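掉在地上的东西去哪儿了：Imstead 活动室桌面与地面的小规模观察
课程项目报告
小组成员：Rizwan Sandhu、Haziq Krishnan、Angus Kerr
指导教师：Jasmina Nikolaidis
提交日期：2021年8月25日

一、起因

选题会上我们报了三个题目，前两个都被 Nikolaidis 老师用铅笔轻轻划掉，理由是“需要经费”。第三个题目是 Haziq 趴在地上找螺丝的时候想出来的，当时他已经趴了很久，我们另外两个人也已经不太好意思继续坐着。

Imstead 活动室的地面是灰色的，浅灰、中灰和炭灰混成一道一道的长条纹。当初选它的人大概觉得耐脏，这一点我们完全同意：它不仅藏得住脏，也藏得住螺丝、垫圈、铅笔芯、订书钉，以及 Angus Kerr 的一只隐形眼镜。桌面正好相反，浅色木头，放什么都看得一清二楚，所以大家都爱把小东西堆在桌上，堆到桌边，然后听见“嗒”的一声。

我们想弄清楚两件事：东西掉下去以后要花多久才能找到；哪些不花钱的办法能让这个时间短一点。

二、方法

观察期内，凡是从桌面掉到地上、最长的一边不超过两厘米的物品，一律登记。登记表有五栏：物品、颜色、掉落位置、寻找用时、结果。计时从落地开始，到捡起或者放弃为止。“放弃”的标准讨论了整整一个下午，最后定为本人说出“算了”二字。Angus 习惯说“随便吧”，经表决视为等效。

故意扔的不算。我们中期曾发现有两条记录可疑，掉落物都是巧克力豆，寻找用时都很短，结果一栏都写着“已处理”。这两条已经删除，不再追究。

寻找时允许蹲下、跪下、用手机照明，不允许请隔壁 Leckie 小组的人帮忙，因为他们上次帮忙时把我们正在找的弹簧踩进了桌脚底下。

三、结果

删除可疑记录以后，有效记录共68条，寻找总用时2533秒。其中20件始终没有找到，按照物质守恒，应该还在屋里。

用时最长的一次是904秒，对象是一枚灰色的小垫圈。那次本来可以更短，但 Rizwan 坚持不说“算了”，说这是原则问题。垫圈最后在他自己的裤脚翻边里，寻找期间它随着他走遍了整个房间。

颜色的影响很明显。红色和黄色的物品几乎都是低头就能看见，黑色的次之，灰色和银色的最难。银色的东西有一个额外的麻烦：从某个角度看它会反光，亮一下，等你走过去，角度变了，它又回到条纹里。Haziq 管这叫“招手”。我们在报告初稿里用了这个词，老师批注“请换成正式用语”，我们想了两天没想出来，现在还是叫招手。

形状也有关系。细长的东西如果正好顺着条纹躺着，基本等于消失；横在条纹上的就好找得多。铅笔芯是最典型的例子，顺着躺的铅笔芯我们一根都没有靠眼睛找到过，都是靠膝盖。

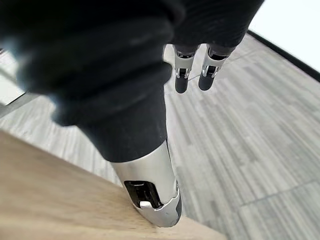

小东西掉在条纹地面上，先从哪个方向找比较快？

先站到条纹的侧面，让视线横穿条纹，再蹲低，从桌脚附近慢慢往外看。顺着条纹看过去时，细长物品容易和线条混在一起，换到侧面以后，断开的地方会更显眼。

四、试过的三个办法

第一个办法是在桌边贴一圈纸胶带，卷起来当矮挡边。成本低，效果也不错，滚动的东西大多被拦住了。缺点是袖子会粘在上面，Angus 有一次起身时把整条挡边连同上面的四颗螺丝一起带走，这四颗螺丝我们按一次掉落登记，争议至今没有平息。

第二个办法是在桌下铺一块白布。掉在白布上的东西确实一眼可见，问题在于它们不愿意掉在白布上。螺丝落到布上会停住，落到布外会弹走，而桌子四周恰好都是布外。布的边缘还会卷，卷起来的地方又成了新的藏身处，后来我们在里面找到一颗以前放弃的螺丝，算是意外收入。

第三个办法是用浅盘子装东西。听起来不像研究成果，我们知道。盘子是从 Haziq 家里拿来的，边沿不高，放在桌子中间，规定所有小零件不用的时候都回盘子里。执行以后掉落次数少了很多，主要的掉落变成从盘子到手、从手到地这一段。盘子本身掉过一次，里面的东西散得很开，当天没有人愿意登记。

五、讨论

样本不大，观察者和掉东西的人又是同一批人，这个问题在开题时就被指出过。我们承认，知道自己被计时以后找得会更卖力，Rizwan 那枚垫圈就是证据。另外我们没有测量光线，只知道傍晚比中午难找，阴天比晴天难找，饿的时候比吃饱了难找。最后一条没有数据支持，但三个人意见一致。

还有一个没有解决的疑问：东西落地后的滚动方向。我们原以为它们会随机散开，实际感觉是都往最不方便的地方去。要验证这一点，需要先给“不方便”下定义，我们试着定义过，写出来的东西更像抱怨。

如果以后有小组接着做，建议把物品按材质分开登记，我们的“颜色”一栏把“灰”和“银”混在一起填，整理时只能凭记忆分，分的时候又吵了一架。登记表最好用夹板夹着，我们的表也从桌上掉下去过几次，因为超过两厘米，没有登记。

六、建议

不建议为此更换地面，太贵，而且上面说的那些东西还在里面。建议每张桌子配一只有边的浅盘，颜色越难看越好，这样不会有人拿去装点心。建议在门口放一个盒子，专收捡到的零件，不问来历。若要在桌上做精细的活，先把袖子卷起来。

七、致谢

感谢 Angus Matheson 借给我们秒表，并且在得知用途以后没有收回去。感谢 Haziq 的母亲提供盘子，盘子已洗净，边上有一个小缺口，缺下来的那一块属于未找到之列，因为发生在观察期结束之后，没有计入总数。

附：未找到物品的完整清单贴在登记表背面。如有人在室内任何地方发现一只隐形眼镜，请直接扔掉，Angus 说他不要了。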